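9/2/19

Slept badly and woke before the alarm, so I had my tea standing at the back door and thought about grippers, which I suspect is a sign I need a holiday. It was raining in that half-hearted way it has been all week. I wrote a list on the back of an envelope and then left the envelope on the kitchen worktop, so most of the day was done from memory.

We are meant to choose between the two hands before the end of September and I have been putting it off, partly because I like them both. The Vosisel is the plain one, two flat fingers that come together like a pair of sugar tongs, and I have grown very fond of it over the summer. It does one thing and it does it every time you ask. The Sunurero is the clever one, three fingers with a bend in the middle of each, and when it closes round a mug in the simulator it is a lovely thing to watch. When it closes round a teaspoon it is rather less lovely. I had 109 tries set up for each of them overnight, the same objects in the same order (mugs, spoons, a folded cloth, a small plant pot and that awful rubber duck), and I came in dying to see the results and found that the whole lot had stopped at number 22. A full disk. I said a word I don't usually say at work and went to find some biscuits.

So the morning went on clearing out old runs, and I will admit I enjoyed it, the way one enjoys clearing out a loft. There were recordings in there from our first fortnight, when the arm used to wave about above the table like somebody trying to get off a bus. I kept a couple for old times' sake and threw away the rest. Then I started both hands again from the beginning, and went for a walk round the car park in the wet while they got going.

By lunch there was enough to look at. The plain hand is ahead on the cloth, which surprised me, and well ahead on the spoons, which did not. The clever hand wins on mugs and on the duck. On the plant pot there is nothing in it. I had hoped for something I could put in one sentence and send round, and what I have is a table with a lot of "it depends" in it. I also changed the closing speed on the Sunurero halfway through the morning, like a fool, and so those first results will have to be done over again tomorrow. I have written DO NOT TOUCH THE SPEED on a sticky note and stuck it to the screen.

The afternoon was cameras, and much more cheerful. We have been arguing for ages about which virtual camera to use for finding shelves and table tops, the wide one that Kuo came with or the narrower one I set up myself in August, and I wanted to see how each of them managed in a furnished room with nothing moving about in it. Kuo is our controller, I should say, in case I read this back in ten years and think I had a friend of that name. I picked the room with the curly iron shelves because I knew it would be hard. Thin rods are dreadful for depth. The camera sees a bit of rod, then a bit of wall, then a bit of rod again, and the poor controller has to decide what is solid.

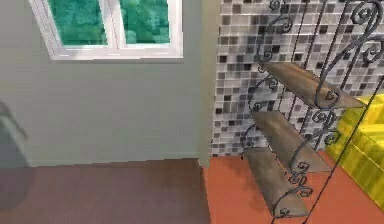 Flilen Robotics Club – Grippers and Cameras Group

I had the view up on the big screen for most of the afternoon and I got quite attached to it. Those little grey and white tiles behind the ironwork are about as unkind a background as one could choose, dark squares everywhere just where you want to pick out a dark scroll. The three boards themselves ought to be easy enough, being flat and bare, but they run off at a slant from this angle and I wanted to know whether either camera would fit a level surface to them. The wide one made a muddle of the top board and kept joining it to the wall. Mine got all three, though it was slow about it, and it would insist that some of the curls were part of the bottom board. I tried it with 1,000 points and then with 3,000, and the bigger number was better on the curls and so slow that I had time to wash up two mugs and answer an email.

The yellow block on the right gave no trouble to anybody. I wish everything were that shade of yellow.

I think I shall argue for the narrow camera, then, and ask if we can keep the wide one for finding our way about the room before the arm reaches for anything. It means two cameras to look after, and I can already hear the groans. As for the hands, I am leaning towards the plain one, with a small pang about the duck.

Home late. Still raining, and I had to ring the dentist and forgot. Beans on toast, and the last of the plums, which have gone a bit soft but are very sweet – I must pick up some more if the stall is still there. Tomorrow: the rest of the Sunurero tries at one speed and one speed only, check the disk before I leave, and bring the envelope.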